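**Phone out of the bedroom - has anyone stuck with it?**

**lerau_lass** wrote:

Right, I'm on night 16 of leaving my mobile in the kitchen and I want to know if the rest of you managed to keep it going, because I'm wobbling a bit. I was scrolling until stupid o'clock every night and waking up like a dishcloth. Then a woman at work lent me that Chinyere Ekpo book, the one with the blue moon on the front, and I read the chapter on evenings and thought oh no, this is me, she's got me to a T.

The first few nights were horrible. I kept reaching over for it! Then it got easier and I was reading proper books again (700 pages of a saga about a herring family, don't ask me why, I loved it). I've even kept it up while I'm away, with the mobile in a drawer by the front door.

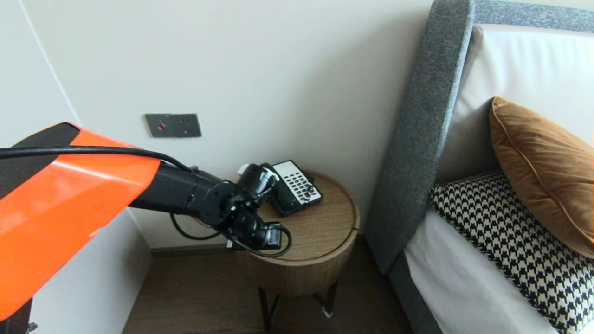 My trouble is the waking up at three. Before, I'd have looked at the news and made myself cross, and now I just lie there and think about the boiler. Is that better? I suppose it's quieter. Ekpo says get up and sit in another room with a dim lamp, but it's January and I don't want to get up.

---

**Tobermorris** wrote:

Did it for a year, then packed it in. Sorry! My mum's getting on and I wasn't happy being out of earshot of it. I've got it on the chest of drawers now, face down, ringer on. Works just as well if you ask me, and I don't have to buy an alarm clock.

---

**pennywhistle62** wrote:

I'd say an alarm clock is the best thing you can buy. I've got a little Grovis with a wind-up key and it's loud enough to wake next door. The ticking drove my husband up the wall until I put it in a sock.

For the three o'clock thing, try the radio on very low. Shipping, farming, anything with a calm voice.

---

**Effiong** wrote:

I'm going to disagree with pretty much all of this. The phone's got the blame for everything lately and I slept badly long before I owned one. What sorted me out was getting up at the same time every day, weekends too, and no tea after lunch. I keep my phone under the pillow and sleep like a log. Ekpo's book is 200 pages of common sense with a nice cover, in my opinion.

---

**lerau_lass** wrote:

@Effiong no tea after lunch is a step too far, I'd rather be awake!

@pennywhistle62 the sock has made my evening. I'll look out for a Grovis when I'm home. 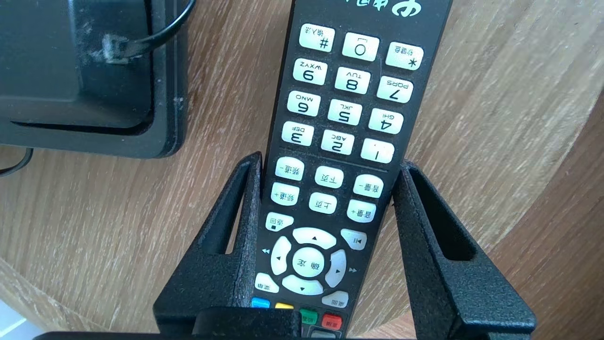

I do think there's something in the same-time-every-day idea though, and I'm going to try it from tomorrow. My one worry is that I've just swapped one screen for another, because last night I caught myself flicking through channels for 30 minutes when I'd only meant to see the weather. And I can't say I was doing it in comfort! The buttons have letters on them as well as numbers, WXYZ on the 9 and so on, same as my first mobile, and I sat there wondering whether I could still text on one. I reckon I could. Anyway, telly off at ten from now on, that's the rule.

---

**Tobermorris** wrote:

Telly in the bedroom is worse than a phone, surely? It's the size of a door!

---

**Effiong** wrote:

At least you can't hold a telly over your face and drop it on your nose.

---

**pennywhistle62** wrote:

I've done that. Chipped a tooth. Dentist said I was the second that week.

---

**marrowman** wrote:

Been reading this with interest. Has anyone tried the Prastia pillow spray? My daughter swears by it but it made me sneeze. Also lerau_lass, what's the herring book called, my wife would like that.

---

**lerau_lass** wrote:

Left it on the train, typical! I'll ask my sister, she's got the second one. I'll report back on the sleep in March if I'm still at it.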